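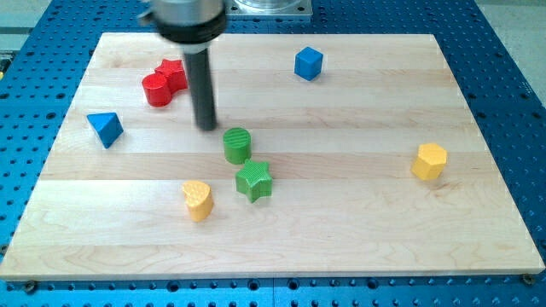
Beatriz Coelho
Contributing writer, Makers & Menders

Search this site Search Go

I got to Wilmer Correa's shop in Gombridge at seven in the morning, which he'd told me was late. He'd already had two coffees and offered me his third. "Sit on the paint cans," he said, "the chair's drying."

Wilmer paints wooden toys. New blocks, old blocks, pull-along ducks, anything with a wheel missing. His grandfather opened the place in 1952 as a sign shop, and you can still read half an ad for shoe polish on the back wall (I asked if he'd ever cover it up and he looked at me like I'd insulted his mother).

I wanted to know about color, so we talked about color for most of an hour! "People bring me a block that was red in their head," he said. "I scrape it and it was orange. Then we have a conversation." He mixes by eye and writes the recipes in a school notebook. The newest one is number 971, a green he made for Lama Awwad, who runs the preschool over in Standov and is very particular about green.

"She sent it back twice," he said. "She was right the first time. The second time I'm still thinking about."

I asked what people get wrong when they do it at home. Too much paint, he said, and no sanding in between. He likes 5 thin coats on a block and he leaves each one overnight - "go to bed, it's paint, it doesn't need you." The edges get rubbed down by hand. He tried a sander once and won't talk about it.

Does he make much money? He laughed for a while. A full set costs 100 dollars and he gets it back on the bench every few years for a touch-up, free. His wife, Widad Darwish, keeps the books and has opinions about the free part. "Put in there that I said he should charge," she called from the front.

Before I left he made me pick a block out of the seconds bin. Mine's yellow with a thumbprint on one side. The shop's open every day but Sunday, and if the door sticks, push it low down.

Filed under: Conversations, Wood & Paint, Small Shops

Contact us | © Makers & Menders | Back to top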